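Workshop notebook, September, Sunday, back bench

Descaler trial, carried on from the previous page. Kettle element, the Butby urn and the two shower heads from the Clistport flat.

Started because the Alteck sachets have gone up again and the packet still says "removes limescale in minutes" without saying how many minutes or how much limescale. I don't believe it. I also don't believe the people who say vinegar does the same job for nothing, having smelt the urn for a fortnight the last time someone tried it.

Three baths, same volume of tap water in each, all warmed on the same ring. Alteck sachet in the first, plain citric acid in the second, white vinegar cut half and half in the third. Coupons are strips sawn from the old Hennessy tank, furred up on one side. Weighed dry before going in. Scale on the strips is uneven and I can't do much about that, so anything closer than a tenth of a gram between baths I am going to treat as no difference.

First pull at 10 minutes. Alteck strip still fizzing, edges clean, middle not. Citric the same to look at. Vinegar had hardly started. Wrote down "minutes" with a question mark next to it.

Second pull at an hour. Alteck and citric both down to bare metal apart from one patch on the citric strip where the fur was thickest to begin with. Can't hold that against it. Vinegar strip soft on top, wiped off with a thumb, hard layer underneath.

Weights are on the loose sheet. Short version: sachet and citric lost the same within what I trust the balance to do. The balance drifted by 2 in the last place while I was making tea, so I don't trust it very far.

Note on cost. The sachet box gives a figure of 4,000 litres "protected" which I can't connect to anything. Protected from what, at what hardness? Our water and the water at Clistport are nothing alike and the box makes no mention of hardness at all. Ignoring it.

The dye in the Alteck is a nuisance. It hides how cloudy the bath has got and it left a faint line on the plastic jug. Possibly it's there to look as if something is happening.

Shower heads: left 6 nozzles blocked on the worse one after a full soak, cleared with a pin. A pin would have done most of it before the soak too. I'd like to see that on a packet.

Urn not done. The thermostat pocket wants looking at first, and I'm not pouring acid into it until I know the seal is sound. Whoever used it last please write down what was put through it and when.

To repeat: citric against Alteck with strips cut from the same six inches of tank, baths stirred, balance left on overnight to settle. If they come out level again I'd stop buying sachets. One run is one run and I wouldn't argue it with anybody yet. 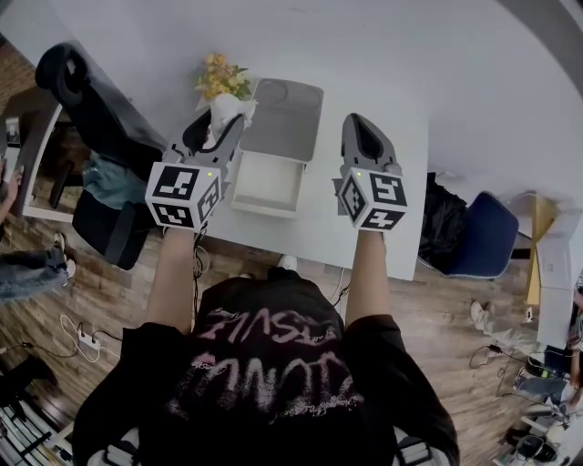
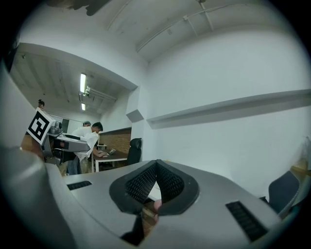 Is it worth reusing a citric bath for a second kettle?

Only if it still fizzes on a scrap of scale. Once it goes quiet it is mostly spent, and topping it up blind means you no longer know what strength you've got. Mix fresh for anything you intend to weigh.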